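4.2 Demonstration capture and stream alignment

Demonstrations are recorded with two hand-held grippers, one per hand, and no arm in the loop. The operator wears a head camera, and each gripper carries its own camera looking along the fingers. The policy receives all three views. Figure 4 gives one head view and one gripper view from the rack task, in which a black cap has to be hung on a wire display rack.
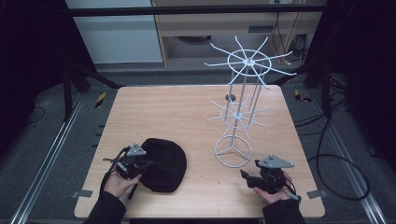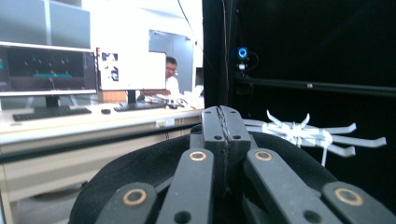 Figure 4. Views from the rack task. First: head camera, with both grippers, the white wire rack and the black cap on the tabletop. Second: gripper camera, with the finger plates closed and a white star-shaped object to their right.

The three streams run on separate clocks. Sterker, our recording tool, stamps each image on arrival at the host, and the arrival stamp includes a transport delay that differs from camera to camera. We estimate one constant offset per gripper camera for each session. The operator opens and closes both grippers several times before the first episode, and the jaw width signal is matched against finger motion in the gripper image. The head stream is then aligned by correlating its optical flow near the hands with the angular speed of each gripper. Residual error after this step is 4 ms at the median and 40 ms in the worst session. Sessions with a residual above 55 ms are dropped.

Gripper pose is tracked in the table frame and resampled to the head camera's image times. Translation is interpolated linearly and rotation by spherical interpolation. Gaps in tracking are filled only when they are shorter than five images. Longer gaps split the episode, and a fragment is kept only if it contains a complete grasp or a complete release. An earlier version filled every gap with a constant velocity model, which produced smooth but wrong paths near the rack, where the operator changes direction often.

4.3 Segmentation of thin structure

The rack is hard for the perception module. Its rods are a few pixels wide in the head view and its hooks overlap one another when seen from above. The shadows on the tabletop are faint, but the baseline segmenter, trained on the Billdale household set, labeled a part of them as rod. It also merged neighboring hooks into a single region, so that the planner was given a target with no usable free end.

We made two changes. The segmenter now works on full-resolution crops centered on the projected gripper positions, and the mask head is replaced by a centerline head in the manner of Bošković. The head predicts a distance to the nearest rod axis and a direction along it. Hook ends are read out as points where the centerline stops and the direction field has no continuation. Training used 2390 labeled crops, all annotated by one person to keep the definition of a hook end consistent.

The finger region in the gripper view is masked before feature extraction. The mask is computed from jaw width and a calibrated model of the linkage, so it follows the fingers as they open. Without it, the encoder relied on the linkage as a proxy for jaw state and paid little attention to the contact area. Background beyond the table is left in. Random background replacement was tested and gave no gain on held-out sessions, and it removed some of the rods that extend past the table edge in the head view.

4.4 Choice of target hook

The demonstrations do not state which hook the operator intends to use. We assign the label after the fact, taking the hook end closest to the midpoint of the jaws at the moment of release. When two ends lie within one jaw width of that point, the episode is marked ambiguous and both are accepted as correct in training. The planner then scores each detected hook end by reach, by clearance from adjacent arms, and by the fraction of the approach path that stays in view of the gripper camera. The weights were set by grid search on the Fusville split and were not changed afterward.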